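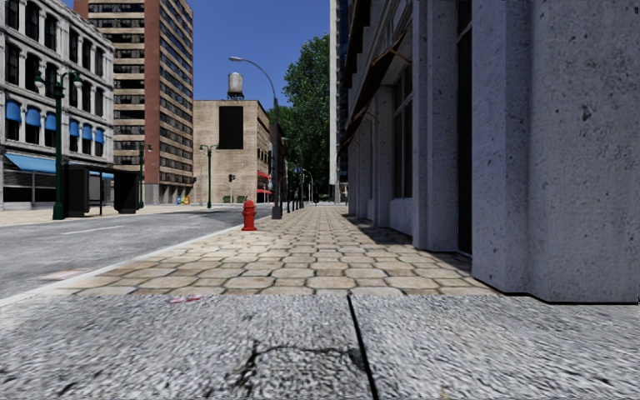

The board is a 4-layer Ethernet carrier from Druruleo, and the link falls from 1000 Mbit to 100 after a few minutes. We measured the differential pairs and found 85 ohm where the drawing asks for 100. Under the microscope I saw a break in the ground plane below pair 3, an irregular curve with a stain branching from its left end. 

Support > Hardware > Signal problems > Ticket

Last updated: Feb 21, 2025

Status: waiting for the factory

What I tried:
- Other cable, other switch: same result.
- Termination checked at the PHY: values are good.
- 9 boards from the Hurnum batch measured: all of them are low.
- Boards from the September batch: no fault.

I have asked Stelimach to send the stack-up report and one test coupon. Please do not ship the remaining boards to Toledo before I have measured the coupon.

Previous | Next | All tickets | Contact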